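4　床用マット固定具の保持特性

4.1　供試体

前章では、車室床面に敷設したマットのずれを、マット裏面の摩擦によるものと固定具の遊びによるものに分けて定式化した。本章では後者を扱い、固定具単体の引抜力、せん断方向の遊び量、および着脱の繰返しに伴う両者の変化を測定する。

供試体には、構造の異なる二種類の固定具を用いた。一つは、床側の支柱にマット側の樹脂環をはめ込み、つまみを回して施錠する回転式であり、以下 Oka 型と呼ぶ。他の一つは、支柱頭部の膨らみを樹脂環の切欠きに押し込むことで保持する圧入式であり、以下 Ha 型と呼ぶ。いずれも Stadinix 製の貨客兼用車向けマットに組み付けられるもので、床側支柱の外径および取付けねじの呼びは共通である。したがって、両者の差は主としてマット側部品の形状に帰することができる。

マット側部品は、マット本体から環の外周に沿って切り出し、基布を残した状態で試験に供した。基布を残したのは、樹脂環のみを把持した予備試験において環が変形し、実装時より大きい引抜力が得られたためである。切り出しの際は基布の織り方向を記録し、引張治具に対して織り方向が常に同じ向きとなるように取り付けた。供試体数は各型とも 11 個とし、同一の製造ロットから採取した。成形時のばりが目視で認められたものは、採取の段階で除外している。

床側支柱は、実車の床を模した鋼板に規定の締付けトルクで固定した。鋼板と支柱の間には、実車と同様に床カーペット相当の不織布を一層はさんだ。不織布の厚さはせん断方向の遊び量に影響するため、供試体を交換するたびに新しいものに取り替えた。支柱自体は型ごとに同一のものを継続して使用し、全試験の前後で頭部の径を測定して摩耗の有無を確認した。

4.2　試験条件

試験温度は 18 ℃ および 50 ℃ の二水準とした。前者は試験室の管理温度であり、後者は日射を受けた車室の床面を想定した値である。夏季の駐車車両では計器盤上面の温度がこれより高くなるが、床面は座席と計器盤の陰になる時間が長く、上面の温度をそのまま用いると固定具に対して過酷な条件となる。低温側の条件は本章では扱わない。

恒温槽内で供試体を設定温度に到達させたのち、内部まで温度が均一となるまで保持し、槽内で引抜試験を実施した。槽外に取り出して試験する方法も検討したが、樹脂環の肉厚が小さく、取出しから負荷開始までの温度低下が無視できなかった。引張速度は毎分 50 mm とし、両型、両温度で共通とした。

負荷方向は、床面に垂直な引抜方向と、床面に平行なせん断方向の二つである。せん断方向は車両前後方向に一致させ、前方への負荷を正とした。乗員の足による入力は実際には両方向の合成となるが、合成方向での試験は治具の回転剛性の影響を分離しにくく、本章では各方向を独立に評価した。合成入力に対する応答は、次章の数値計算において両方向の特性を組み合わせて求める。

4.3　測定手順

測定には Trurnlow 卓上試験機を使用した。荷重はクロスヘッド直下のロードセルで、変位は樹脂環の縁に取り付けた非接触変位計で取得した。クロスヘッドの移動量を変位として用いなかったのは、基布の伸びが含まれるためである。

引抜試験では、施錠した状態から一定速度で引き上げ、荷重が最大値を示したのち急減した時点で停止した。この最大値を引抜力と定義する。せん断試験では、微小な正負の荷重を交互に加え、荷重と変位の関係に現れる不感帯の幅を遊び量とした。不感帯の境界は、荷重の増分に対する変位の増分があらかじめ定めた値を下回る点として求めた。境界の判定に用いる値を変えると遊び量の絶対値は変化するが、供試体間の順位は変わらないことを確認している。

着脱の繰返しは、専用の駆動治具により 400 回実施した。Oka 型では施錠、解錠、引上げ、押下げを一回とし、Ha 型では圧入と引抜きを一回とした。両型で一回当たりの動作内容が異なるため、同じ回数であっても樹脂に加わる仕事は等しくない。本章の比較は、使用者が同じ頻度でマットを外した場合の比較であり、材料に加わる負荷を揃えた比較ではない点に注意されたい。繰返し中は供試体を試験室の管理温度に保ち、発熱を避けるため動作の間に休止を設けた。
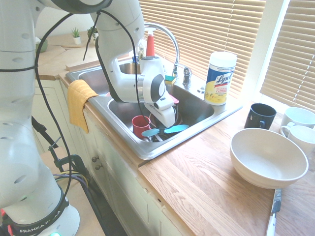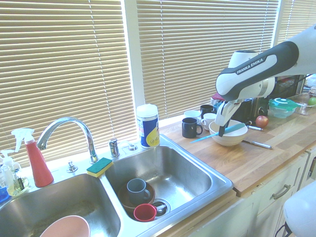
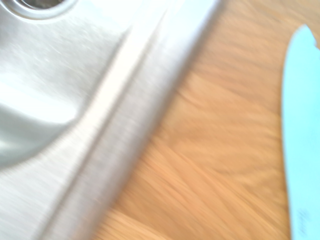

図4　(a) 流しの中の食器とロボットアーム、(b) 調理台上のボウルとマグカップ、(c) ステンレスの流しの縁

繰返しの前後で、各供試体について引抜試験およびせん断試験を行った。引抜試験は供試体に損傷を与える可能性があるため、繰返し前の試験では、最大荷重に達する前の所定荷重で停止し、荷重と変位の関係の初期勾配のみを取得した。繰返し前の引抜力は、同一ロットの別供試体を破壊して得た値を基準としている。この方法では供試体ごとの変化率を直接求めることができず、変化は群の平均値の差として評価することになる。

測定順序による偏りを避けるため、両型の供試体を交互に試験した。作業者は二名とし、取付けは同一の作業者が通して担当した。せん断試験の零点は、負荷方向を反転させた二回の測定の平均により補正した。

4.4　結果

繰返し前の引抜力は、両温度とも Oka 型が Ha 型を上回った。Oka 型では施錠爪が支柱の溝に全周の一部で係合し、引抜時に爪の根元がせん断を受ける。これに対し Ha 型では、切欠きが押し広げられることで支柱頭部が抜ける。破壊後の供試体を観察したところ、前者では爪の根元に白化が、後者では切欠き底部にき裂が認められ、上記の機構と整合した。

高温条件では両型とも引抜力が低下した。低下の程度は Ha 型で大きく、切欠きの開きが樹脂の弾性率に直接依存することに対応している。Oka 型の低下が小さいのは、爪の変形が周囲の環によって拘束されるためと考えられる。ただし Oka 型では、高温での荷重と変位の関係に、最大値の手前で勾配が一度緩やかになる領域が現れた。この領域は管理温度では認められない。つまみがわずかに回転して係合が浅くなったものと推定され、回転を治具で拘束した追加試験では同じ領域は消失した。

遊び量については、繰返し前は Ha 型が小さく、繰返し後は両型の差が縮まった。Ha 型の遊び量の増加は繰返しの初期に集中し、その後は緩やかであった。Oka 型では全期間を通じて増加が続き、明確な飽和は認められなかった。繰返しの途中で取得した中間値は付録 B に示す。

支柱頭部の径は、両型とも試験の前後で測定器の分解能を超える変化を示さなかった。したがって、本章で得た遊び量の変化は、樹脂環側の摩耗および永久変形によるものとみなしてよい。不織布の影響については、供試体を取り付けずに支柱のみをせん断方向に負荷する試験を別に行い、その変位を差し引いている。

4.5　考察

Si-eun Cha による先行の検討では、圧入式固定具の保持力低下が、切欠き先端の応力緩和として説明されている。本章の Ha 型の結果のうち、繰返し初期の遊び量の増加はこの説明と矛盾しない。一方、繰返し後の供試体では環の内周に擦過痕が認められ、緩和のみでは遊び量の全体を説明できない。擦過痕は車両前方側に偏っており、圧入時に環が支柱に対して傾く動作が関与している可能性がある。駆動治具は環を水平に保って押し下げる構造であるが、基布の剛性が織り方向により異なるため、完全な水平は得られていない。

Oka 型で飽和が見られなかった点は、実用上の扱いに注意を要する。着脱の頻度は用途により大きく異なり、作業用の車両では泥や砂を落とすためにマットを外す機会が多い。本章の繰返し回数を超える領域での挙動は、測定結果の外挿によって推定することはできず、別途の試験が必要である。また、実車では砂が環と支柱の間に入り込むことが想定されるが、今回の供試体はすべて清浄な状態で試験している。砂の介在は摩耗を促進する方向に働く一方、圧縮された砂が隙間を埋めて見かけの遊び量を減らす場合もあり、その符号は一意に定まらない。

引抜力と遊び量は、マットのずれに対して異なる役割をもつ。引抜力は固定が失われる限界を与え、遊び量は固定が保たれている間の移動範囲を与える。前章の式において移動範囲を支配するのは後者であり、引抜力を高めてもペダル下方へのマット端部の移動量は変わらない。カタログ等で引抜力のみが示されている場合、その値からマット端部の位置の安定性を判断することはできない。

Oka 型において、つまみの回転により係合が浅くなる現象は、実車での入力条件によっては管理温度でも生じうる。かかとを支点として足を回す動作は、つまみに対して直接の回転入力を与えるためである。つまみの上面をマット表面より低くする、または解錠方向を足の回転が小さい側に設定するといった形状上の対策が考えられるが、左右の座席で同一部品を用いる場合には解錠方向による対策は片側でのみ有効である。

4.6　適用範囲

本章の結果は、単一の製造ロットから採取した供試体に基づくものであり、成形条件の変動による影響を含まない。基布の種類も一種類に限られる。ゴム製の一体成形マットでは環の周囲の剛性が本章の供試体と異なり、特に圧入時の傾きが小さくなると予想されるため、Ha 型の結果をそのまま適用することは適切でない。

また、固定具はマット一枚につき複数個が配置されるのが通例であり、各固定具の遊びは独立に作用しない。取付け位置の寸法誤差により、一部の固定具の遊びが組付け時点で消費されている場合がある。この影響は固定具単体の試験には現れないため、次章では取付け位置の誤差を変数に加え、マット全体としての移動量を計算する。計算に用いる固定具の特性値には、繰返し後の群平均を採用した。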